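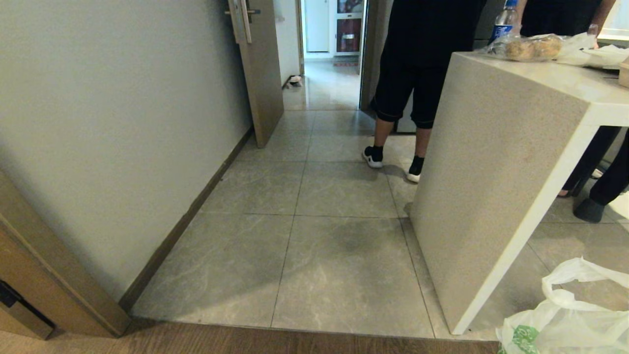
Punda hallway runs: read me first

Hi! This folder is what I have so far from Punda, the robot I'm building at home with way too much help from Torbjørn Sundqvist (he did the motor mounts, I did the swearing). Everything was recorded from the head camera, going through the hallway and past the kitchen counter with people walking through whenever they felt like it. I didn't ask anyone to stay out of the way, and I'm not going to start!

What's in the folder

There are 19 runs, one subfolder each. Each has the video, the wheel odometry as a CSV and a notes file, which is sometimes only one line long. Runs 3 and 9 have no odometry because I forgot to start the logger. Video is still fine on those.

Floors

Wood-look in one spot, then big gray marble-pattern tiles with a bit of a sheen. The tiles pick up light from the far room and my floor segmentation hates that. There's also a dark smudge on the tile that it keeps calling an obstacle. I've left those labels wrong in labels_old and fixed them in labels, so use labels unless you like pain.

Stuff that trips it up

Plastic shopping bags on the floor, mostly. Also legs! With the head tilted down you often get people from the waist down only, so a regular person detector gives up. I label any visible leg or foot as person, socks or sneakers, no matter how little is showing. Doors are labeled open or closed, no in-between.

Running it

Unpack, then start Lilter (my little playback script) with the run folder as its only argument. It wants 700 MB free for the cache. Space bar pauses, and closing the window mid-run will lose your edits, sorry.

To do

Redo the odometry on 3 and 9. Merge Aisyah Majimbun's door labels, which are better than mine.

Last updated 11/18/24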